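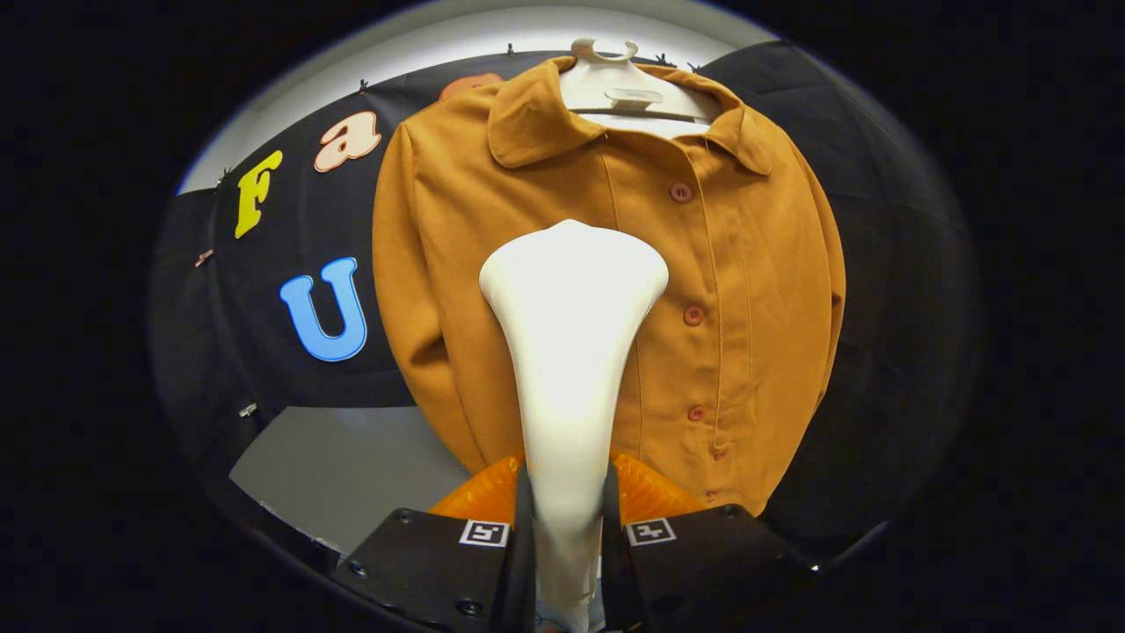
Collar won't lie flat after hanging, mustard button front jacket, brushed fabric

Asked by tuler_thrift
Aug 15, 2018
Filed under: Clothing care > Jackets and coats
170 views, 3 answers

Hi all, quick one hopefully. I sell secondhand clothes, mostly jackets and kids stuff, small scale, out of my spare room. Got a mustard/orange jacket in a bag lot last week. Long sleeves, four reddish brown buttons down the front, big rounded collar with points. Fabric has a slight brushed feel, no shine to it. No care label. Somebody cut it out, there's just a little stub of it left in the side seam.

Problems in order of how much they bug me:

The sleeves. One hangs straight, the other one bows out like the jacket has its hand on its hip. I've tugged it, steamed it, hung it overnight with the cuff clipped down. Looks ok in the morning, goes back by lunch.

The straight one isn't perfect either, it's puckered near the cuff. Can't tell if it's the lining or the stitching or just creased from the bag.

The collar. Right now it lies nice and flat because I spent ages on it. But when I take it off the hanger and put it back on, one side wants to flip up at the back. I need it to survive being handled because buyers come to the house and try stuff.

Bottom button looks like it sits a bit over to the right compared to the rest. Could be the button, could be how the front is hanging. Should I move it?

I'm using a plain white plastic hanger, the kind stores give you. I have a whole box of them, don't really want to buy new ones for one jacket. I have a hand steamer and an iron, no pressing table, no ham or whatever it's called. Ironing board is the short kind that goes on a table.

Also do I wash it?? It smells like closet. Not bad, just closet. Worried about the brushed surface going flat or going pilly. And the color, I've had one mustard thing bleed on me before (a scarf, took out two pillowcases).

I have a fair in September so there is time, but I'd like to get it listed before that. Thanks in advance

Edit: somebody messaged asking the size. No idea, no size tag either. I'll measure it pit to pit when I get a minute.

Edit 2: not trying to make it look new, just not wonky.

ANSWER 1
Marked as best answer by asker
From: Canan Aksoy

Did alterations for 13 years, mostly coats. I'll go in your order.

Bowed sleeve. First find out if it's the sleeve or the hanger. Take the jacket off, turn the hanger around, put it back on. If the bow moves to the other sleeve, the hanger is crooked or the shoulders on it are too wide for this jacket. Cheap plastic ones twist all the time, put it on a flat table and see if it rocks. If the bow stays in the same sleeve it's the sleeve.

If it's the sleeve, look inside. If there's a lining, turn the sleeve inside out and see if the lining is twisted in relation to the outer fabric. Very common after somebody machine washed a thing they shouldn't have. Lining shrinks, or the outer shrinks, and the short one pulls the long one into a curve. You can feel it if you hold the cuff in one hand and the shoulder in the other and pull gently. One layer goes tight before the other.

Fix for that: open the lining at the cuff only, let it drop to where it wants to be, slip stitch it back down with a bit of slack. Half an hour by hand. Leave a little fold of extra lining at the cuff, maybe a quarter inch, it should be there anyway.

If there's no lining, then it's probaly just been folded over something for months. Steam alone won't do it because you're steaming it in the curved position. Lay the sleeve flat on your short board, seam lined up with seam, damp cloth over it, iron DOWN not sliding. Lift, move, down again. Then leave it there until it's totally cool. Most people pick it up warm and the bend comes right back. I think this is your "goes back by lunch".

Pucker at the cuff, look at the thread before doing anything. If the stitching is tight and the fabric ripples on both sides of it, that's tension, and you'd need to unpick a few inches and redo with a longer stitch. If the ripples run off in random directions it's a crease and the damp cloth takes care of it.

Collar. A big collar like that has an upper and an under piece and the roll happens at the neck. To set it: roll up a hand towel tight, tie it with string, put it under the collar along the fold so the collar goes over it like it would go over a neck. Steam from above, not touching. Pat the points down with your hand. Leave it over the towel till it's cool and dry. The towel is your ham, don't buy one. If one side still flips up at the back, check if the under collar is sticking out past the edge. If it is, roll the edge under between your fingers and press just the edge from the underside.

For people handling it, put one tiny tack stitch under each collar point, matching thread, very loose. Some shops do it. I don't love it, but for a fair it saves you fixing it every time. Tell the buyer so they can snip it.

Button. Don't move it yet. Lay the jacket flat, buttoned, and put a ruler down the front edge. Measure from the edge to the center of each button. If the bottom one measures the same as the others it's only the hang. If it's different then check the buttonhole, because somebody may have moved the button to match a hole that's off. In that case moving it back makes the front pull.

Washing. No label, brushed surface, strong color: I wouldn't put it in a machine. Test first with a damp white cloth on the inside of the hem, press for a minute. If color comes off, no water at all, air it only. Hang it outside in shade for a day or two, then a soft clothes brush all in one direction. Closet smell mostly goes with that.

Keep the iron off the face of the fabric the whole way thru. Damp cloth always. A shiny spot on brushed cloth is very hard to get out.

Comments on this answer

tuler_thrift: wow ok thank you. Turned the hanger round and the bow stayed in the same sleeve. So it's the sleeve. It is lined. Going to look tonight

Canan Aksoy: Lining then, most likely. Use a short needle and don't pull the thread tight.

tuler_thrift: pulled it like you said and yes the lining goes tight way before the outside does. Only the one sleeve, other one is fine?? weird

Canan Aksoy: Not weird. Someone may have replaced or repaired one lining and cut it short. Look at whether the thread color is different inside.

tuler_thrift: it IS different. Ok. Doing it

harden_m: does the towel thing work on shirt collars too

Canan Aksoy: Shirts just press flat, from the points in toward the middle. Towel is for a collar that rolls.

ANSWER 2
From: A-yeong Ko

Agree with most of that. Only want to add on the hanger, and on selling it.

Those plastic hangers are fine for display but bad for storage if the jacket has any weight. The shoulder ends poke little bumps into the sleeve head after a few weeks. You said you don't want to buy any, fair enough. I wrap mine. Old tights or strips of fleece, wound around from the neck out to the ends, couple of safety pins. Makes the shoulder fatter and rounder and the sleeves drop better. Takes 2 minutes per hanger. For the ones that are too wide I just don't use them on small jackets, keep them for coats.

Also button it up when you store it, at least the top and one in the middle. If the front hangs open one side always droops and then your bottom button will look off even if it's sewn in the right spot.

Listing: mustard is a pain to photograph, comes out orange under yellow bulbs and almost brown by a window on a gray day. I put something dark behind mine and shoot near noon. Then I write the color three ways in the listing, mustard / ochre / camel, because people search different words. Got a lot fewer returns since doing that. Take one close shot of the buttons, people do ask. And say up front that the care label and size tag are gone, then give measurements: pit to pit, shoulder seam to shoulder seam, sleeve from shoulder seam to cuff, length down the back. People will complain about missing measurements way before they complain about a pucker.

Re smell, I put mine in a closed bin with an open box of baking soda for a couple days, box standing up so it can't touch the cloth. Then air. I had one from the Dustov market that took a week and still smelled when you put your nose in the armpit. Check the armpits, the body of the jacket can smell fine and then someone tries it on and gets warm.

I would not do the tack stitch on the collar personally. I had one buyer who yanked it and tore a small hole and wanted money back. Just fix it each time, it's a fair, you're standing there anyway.

Comments on this answer

tuler_thrift: good idea about the tights. Armpits are ok, I checked. Well. I made my sister check

A-yeong Ko: lol good sister

Canan Aksoy: If they yanked it and it tore, the stitch was too tight or too strong a thread. Use one strand of basting thread, it breaks before the cloth does. But ok, matter of taste.

ANSWER 3
From: ji_2000

just throw it in the dryer with a wet washcloth for 10 min, works for me on everything

Comments on this answer

Canan Aksoy: Please don't, not with a lining that is already short.

ji_2000: ok works on my stuff tho

tuler_thrift: yeah not risking it sorry

UPDATE from asker

Sleeve is fixed!! Opened the lining at the cuff, it dropped a good half inch by itself. Stitched it back with a little fold. My stitches are ugly but they're inside. Hangs straight now, or straight enough.

Pucker on the other cuff was a crease, gone with the damp cloth.

Button: measured them, all the same distance from the edge. So it was just the hang. Left it alone.

Collar did the towel thing twice. First time I got impatient and took it off warm, as warned. Second time left it till after dinner. Still lifts a tiny bit on the left at the back if you shove it on the hanger fast. No tack stitch for now, will see how it goes

Did the white cloth test, very faint yellow. So no water, it's airing on the porch.

Still have to measure it.

Related questions
Brushed cotton shirt went shiny on the elbows
How to take a stretched neckline back in
Removing closet smell from wool without dry cleaning
Best way to store 2,000 loose buttons by color
Lining hangs below hem, can I just cut it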